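Waltside Issue Tracker
Project: Vernemus (handheld capture and retargeting)
Ticket 1859
Title: Left gripper pose jumps when both cubes are inside the fridge opening
Type: Bug
Component: perception / cube tracker
Status: Resolved, pending release
Priority: High
Found in: tracker branch, kitchen config

Summary

During two-handed fridge tasks the left gripper pose flips orientation for a few frames, then comes back. Replay on the arm stops with a joint velocity fault at the same timestamps. Right gripper is fine in the same recordings. Counter tasks with the same grippers and calibration are fine for both hands.

Steps to reproduce

1. Start the tracker with the kitchen config.
2. Open the fridge door fully.
3. Pick up both grippers and hold still over the counter until both status lines read TRACKED.
4. Reach toward the shelf with the left hand and keep the right hand near the door opening.
5. Turn the left wrist inward as if to grasp something on the shelf.
6. Watch the left pose in the viewer.

Expected

Left pose stays continuous, or drops to LOST if the cube can't be seen.

Observed

Left pose stays TRACKED but the rotation swings to a mirrored solution and back. Confidence doesn't drop, so the retargeter accepts it.

Log excerpt, left hand:

[tracker] L state=TRACKED faces=2 
[tracker] L state=TRACKED faces=1 
[tracker] L state=TRACKED faces=1 flip_candidate=true 
[retarget] L accepted frame 345 
[retarget] L joint velocity limit exceeded, aborting replay 
[tracker] L state=TRACKED faces=2

Comment 1, perception

Reproduced on the first try. All the bad frames have faces=1. With a single face in view, the planar pose solver returns two solutions with nearly the same reprojection error, and we take the lower one without looking at anything else. When the cube is well lit and close the right one wins. Inside the fridge opening the two errors are close enough that noise decides.

Could someone from capture confirm how the grippers are being held at the start? I want to rule out swapped IDs before I touch the solver.

Comment 2, capture

Start position from the overhead view. One gripper per hand, cubes at the wrist end, door open, with the orange and the clear food container on the rack and the eggplant and apple underneath.

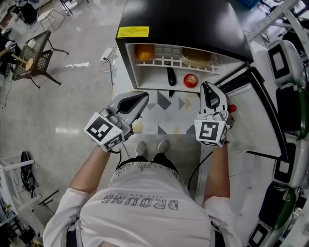 Comment 3, perception

Thanks. Left and right match the config, so it isn't an ID swap. I also checked the face IDs in the recording and every detection belongs to the cube it's assigned to. Moving on to the solver.

Comment 4, control

From our side the abort is correct behaviour. The retargeter was asked to rotate the wrist most of the way around in one control step and the velocity check caught it. I don't want that limit loosened to make these recordings play.

What I can add is a check before inverse kinematics that rejects a target if the rotation from the last accepted target is more than the wrist could physically do in the elapsed time. That would hold the last pose for the bad frames. It hides the problem in replay but the dataset would still have the flipped poses in it, so we still need the tracker fix.

Comment 5, perception

Agreed, please add the check but keep it as a separate change.

Tried so far:

- Raised the minimum face size in pixels. Fewer flips, but the left hand goes LOST for most of the reach. Reverted.
- Increased the smoothing window. The flip turns into a slow roll and slips under the velocity limit, so the arm would follow it. Much worse. Reverted, and I'd ask that nobody use this as a workaround.
- Changed exposure on the overhead camera. No difference I could see in the left pose.
- Kept both solver solutions and picked the one closest to the previous rotation. Flips gone in the original recording.

The last one has a weak spot. If tracking is lost and comes back on a single face, there is no good previous rotation to compare against and we're guessing again.

Comment 6, control

Can you use the gripper IMU for that? Gravity alone should separate the two solutions in most poses.

Comment 7, perception

The IMU stream is recorded but the tracker doesn't subscribe to it, and the timestamps are on a different clock. Dredari has a sync node that handles this for the wrist cameras. I'll see if it can be reused.

For now, reacquisition will require two faces before the state goes back to TRACKED. With one face it will report a new state, AMBIGUOUS, and the retargeter should treat that the same as LOST.

Comment 8, control

Retargeter updated to handle AMBIGUOUS. It holds the last target for a short grace period, then pauses the replay and asks for an operator resume. Tested on the simulated arm only. Will run on the real one Thursday when the cell is free.

Comment 9, capture

Re-recorded the fridge task 3 times on the fix branch. No flips in the viewer. One of the recordings went AMBIGUOUS when the left cube came back into view edge-on, and it stayed that way until I tilted the wrist. The status text is hard to notice while you're looking down at your hands. A tone would help.

Comment 10, control

Ran all the new recordings on the arm at reduced speed, then at normal speed. No velocity faults. The AMBIGUOUS recording paused where it should and resumed cleanly after the operator prompt. The original recording, reprocessed with the new tracker, also plays through.

Comment 11, perception

Merging. Old fridge recordings need to be reprocessed before anyone trains on them. The script is in the tools folder, named reprocess_poses, and takes the session directory as its only argument. It writes a new pose file beside the original and doesn't overwrite anything. Counter recordings can be left alone unless they contain frames with faces=1.

Root cause

Two-way ambiguity in single-face planar pose estimation. The tracker picked by reprojection error alone and reported full confidence.

Fix

- Tracker keeps both candidate solutions and selects by continuity with the last accepted rotation.
- New AMBIGUOUS state after loss of tracking until 2 faces are seen.
- Retargeter rejects targets that exceed the physical wrist rate and holds on AMBIGUOUS.

Follow-up items

- Audible tone on AMBIGUOUS and LOST. Assigned to capture.
- IMU gravity check in the tracker, depends on the Dredari sync node. Assigned to perception.
- Add the original recording to the regression set. Done.
- Note in the capture guide about tilting the wrist to recover tracking. Open.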